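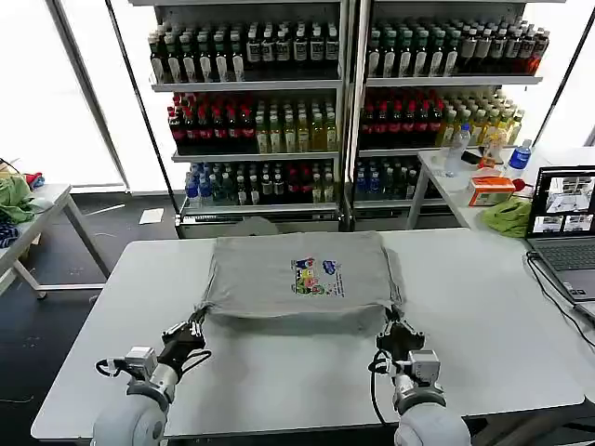
Two-arm folding build, corner pinch trouble

Grarwood workshop boards > Projects > Page 1

pegandbodge
Right, update on the folding build, as I promised one back in October and then went quiet. Both arms are up and both hands close when I tell them to, so I've moved on from tea towels to T-shirts. My test shirt is the grey one with the cartoon print, because I can tell which way up it is without thinking.

Where I'm stuck: I get it down to a squarish bundle, pinch the two near corners, lift, and the cloth bunches up between the hands. You get two sharp points and a saggy bit in the middle. Over 18 tries I had 5 I'd put in a drawer. The rest I'd put in a drawer if my mum wasn't looking.

Software is Bornau with my own bits bolted on. Any ideas?

solderfume
Nice to see it moving! Your hands are too close together when you lift. Spread them a bit after the pinch so the edge goes tight, then come up. I had the same thing doing pillowcases.

pegandbodge
Tried that. If I spread too far one side slips out and the whole thing swings round like a wet flannel. It's usually the left that lets go.

kettle_on
Going to disagree with solderfume. Pulling it tight just hides the problem, you've got too many layers in each pinch and they slide over each other. I'd stop using fingers at all for the last fold. Flat paddle, slide it under, flip. Done.

solderfume
A paddle is fine until you want it to pick up a sock. He's got proper jointed hands on there, seems daft to swap them for a spatula.

kettle_on
I didn't say swap them. Hold the paddle in the hand!

ninevolt
Can I ask what the table is like? We had a white shiny one at our place and thin cotton skated about all over it. I put a cheap felt mat down and my good folds nearly doubled. Might be worth a go before you touch any code. Also mind your cables, mine hung off the wrist and dragged on the cloth every time the arm came in low. Took me ages to spot it.

pegandbodge
White, and yes, pretty slidey. Hadn't thought of a mat. There's one dangling cable on the right arm I keep meaning to clip up so I'll do both.

Kettle, I'm not against the paddle, I just want to see what the hands can do first. I've already spent hours on the finger code and I'm stubborn.

Ezeani
What lifting speed are you on? The Zunska settings everybody copies are far too quick for anything floppy. I run mine at up to 2000 steps a second on the way across and nothing like that on the lift.

pegandbodge
Er. The Zunska settings.

Ezeani
There you go then.

kettle_on
Still say paddle.

pegandbodge
Mat down, cable clipped, lift slowed right off. Did 13 more before tea and 9 came out decent. The left still slips now and then so I'm going to try rubber on the fingertips next. Has anyone got a glue that sticks to rubber and doesn't go brittle?

ninevolt
Don't glue it, use heatshrink. Cut the fingers off a washing-up glove if you're skint.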